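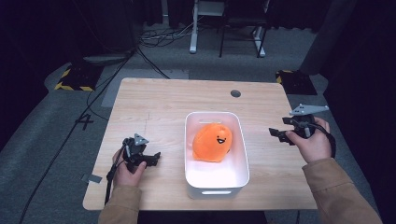 A smiling orange plush toy in a white bin, on one of our tables.

About Clarkitz

Clarkitz is a small language school for adults. We teach English and Korean in the evening and in the early morning, and our students are mostly people who work during the day. We have been doing it for eleven years, first in one room above a bakery and now on the second floor of the Bonier building, next to the stairs.

How we started

The school was founded by Myung-ja Moon. She had moved to this country at the age of 42, with good grammar from books and very little courage to open her mouth. She took a course at a big school, where there were 30 people in the class, and in one whole term she spoke maybe ten minutes. After this she invited four neighbors to her kitchen and they practiced together with a teacher they paid from their own pockets. The teacher was Dae-han Seo, and he is still with us. When the kitchen became too small, they rented the room above the bakery. The smell was wonderful and the heating was terrible.

The name Clarkitz comes from the old sign which was on the door of that room. It belonged to a tailor. We had no money for a new sign in the first year, so we kept the name, and later we got used to it.

How we teach

Our groups have six students at most. A lesson is 60 minutes, and the teacher speaks as little as possible. We know this is uncomfortable at the beginning. Many students come to us after years of filling in exercises, and they expect the teacher to explain while they write. We do explain, but shortly, and then you have to talk -- about your work, your street, the letter from your landlord that you did not understand.

We correct mistakes, but not all of them at once. Each student has a notebook where the teacher writes two or three things after the lesson. Next time we begin from there. Ga-eun Song, who leads the beginner groups, started this habit and now all teachers follow it.

We do not use one textbook. Our own collection of lesson sheets, called Grumano, has 462 sheets at the moment. They are sorted by situation: at the pharmacy, at the parents' evening, calling in sick, complaining about a bill politely. Some are old and we rewrite them every summer. If a sheet uses a word that people do not say anymore, please tell us.

The teachers

Myung-ja Moon is the head of the school and teaches Korean to advanced students.

Dae-han Seo teaches English at all levels and prepares students for job interviews. He is strict about articles.

Ga-eun Song teaches beginners in both languages. Before she came to us she worked in a children's library.

Min-kyu So teaches the early group, which starts at 6:30 in the morning. He also writes most of the new Grumano sheets.

Eun-ji Kang works in the office. She answers the telephone, makes the schedule and will find you a group.

The Shim evening

Once a month, except in August, we have an open conversation evening called Shim. The word means a rest in Korean. It is free, and you do not have to be our student. There is tea, there are small tables, and every 20 minutes you change your place. Last November we had so many guests that nearly 60 people were sharing the two classrooms, and we had to bring chairs from the hallway.

Our library

We have 700 books to borrow, in English and Korean. Most are easy novels, cookbooks and detective stories. You can keep a book for one month, and longer if you ask.

Visit us

The office is open from 3 p.m. until the last lesson ends. The first lesson is a trial and costs nothing. Please bring a pen and, if you have one, something in the new language that you tried to read and could not -- a form, a recipe, a message from a colleague. Ring the bell marked 1371 and come up to the second floor.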